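Brimmont's shared kitchen is open again, and there's finally room in the fridge

25 May 2024

I stopped by the Brimmont community rooms in Brallthorpe this morning because I'd heard the little kitchen was back in business, and it is!
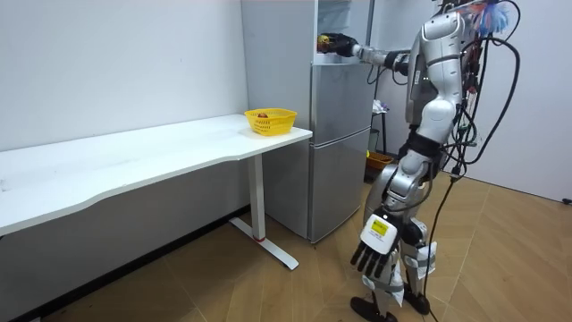

If you've been coming since before November, you'll remember the old fridge, the one with the door you had to hold shut with your hip. It finally gave up over the winter. The new one came from Ngcobo Appliances on the hill road and cost $732, paid for out of the bake sale money (we made $1,064 at the last one, so there's a bit left over for mugs, which we badly need).

A few house rules, and I'll keep them short. Put your name and the day on anything you leave in the fridge. The top compartment is for things everybody can share, so please don't park your lunch in there. The shelves get cleared every two weeks, and yes, that includes your fancy mustard.

The Jekix lunch club is moving back in too, and they have 32 people signed up already, which is more than I've ever seen in that kitchen at one time. They'll be eating in two shifts until the folding chairs turn up. I had the lentil soup at their last lunch and I'd happily stand in the hallway for another bowl.

Extra fruit from your yard is welcome any time the building is open. The kitchen key is at the front desk, and if you want to book the room for a birthday or a meeting, call extension 304.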